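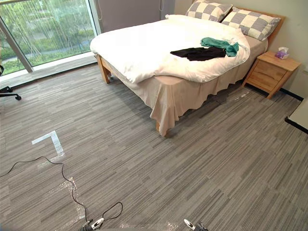 Zuletzt geändert: November 2023

Flurnero Winterdecke, Daune, 155 x 220

Artikelnummer 852, lieferbar, solange der Vorrat reicht

So, die Flurnero ist wieder da! Im letzten Winter war sie mir schon vor Weihnachten ausgegangen, und ich habe danach so viele Nachfragen bekommen, dass ich diesmal gleich mehr davon bestellt habe. Ich schlafe selbst seit drei Wintern unter meiner und kann also ein bisschen mitreden.

Kurz zur Füllung: weiße Gänsedaunen mit einem kleinen Anteil Federchen, eingenäht in Kassetten mit Innenstegen. Stege heißt, dass zwischen Ober- und Unterseite kleine Stoffwände stehen und die Daunen sich richtig aufplustern können. Bei durchgesteppten Decken liegt an jeder Naht nur Stoff auf Stoff, und genau da zieht es dann rein (ich friere an den Schultern, ich merke so was sofort). Die Hülle ist Baumwollbatist, ziemlich fein gewebt. In den ersten Nächten raschelt sie ein wenig, nach der ersten Wäsche ist das weg.

Warm ist sie, sehr warm sogar. Wer bei offenem Fenster schläft oder ein Schlafzimmer nach Norden hat, wird sie mögen. Wer nachts schon unter einer Ganzjahresdecke die Füße rausstreckt, nimmt bitte die leichtere Dresero, die ist dünner gefüllt und kostet auch weniger. Und für Paare mit völlig verschiedenem Temperaturempfinden: zwei einzelne Decken nehmen! Ich weiß, eine große sieht gemütlicher aus, aber ich habe in meinem Laden schon manche Diskussion darüber miterlebt.

Die Daten:
Größe: 155 x 220 cm
Füllgewicht: 980 g
Bezug: 100 % Baumwolle
Farbe: Weiß mit weißem Paspel
Kassetten: 5 x 7, Steghöhe 4 cm
Waschbar bei 60 Grad, trocknergeeignet
Preis: 298 Euro, Versand innerhalb Deutschlands inklusive

Zum Waschen werde ich am meisten gefragt. Ja, sie darf in die Maschine, aber die Trommel muss groß genug sein, acht Kilo Fassungsvermögen sollten es schon sein. Flüssiges Daunenwaschmittel, wenig davon, kein Weichspüler. Danach in den Trockner, zwei saubere Tennisbälle dazu, und zwischendurch immer mal aufschütteln. Das dauert - plant ruhig einen Nachmittag ein. Wenn sich beim Zusammendrücken noch Klümpchen fühlen lassen, ist sie innen feucht und muss noch eine Runde drehen. Im Waschsalon geht das mit den großen Trocknern übrigens viel schneller.

Im Alltag reicht Lüften. Ich schlage meine morgens zurück, lasse sie eine Stunde liegen und mache das Bett erst danach. In die pralle Sonne würde ich sie nicht hängen und mit dem Teppichklopfer bitte auch nicht drauf, davon brechen die Daunen. Für den Sommer liegt ein Baumwollbeutel bei. Die Vakuumbeutel aus dem Drogeriemarkt sind praktisch, aber eine Daunendecke leidet darin, wenn sie monatelang platt liegt.

Bettwäsche gehört nicht dazu. Gut passen die Satinbezüge von Kelemen, die haben innen Bändchen an den Ecken, damit nichts verrutscht. Die Flurnero hat dafür die passenden Schlaufen. Wer lieber Flanell mag: die Ircombe-Bezüge kommen Ende des Monats wieder rein, dann auch in Übergröße.

Umtausch geht 30 Tage lang, auch wenn ihr schon darunter geschlafen habt, nur gewaschen sein darf sie nicht. Schreibt mir vorher kurz eine Mail, dann schicke ich euch das Rücksendeetikett. Die Übergröße 200 x 220 steht unter einer eigenen Artikelnummer auf der nächsten Seite.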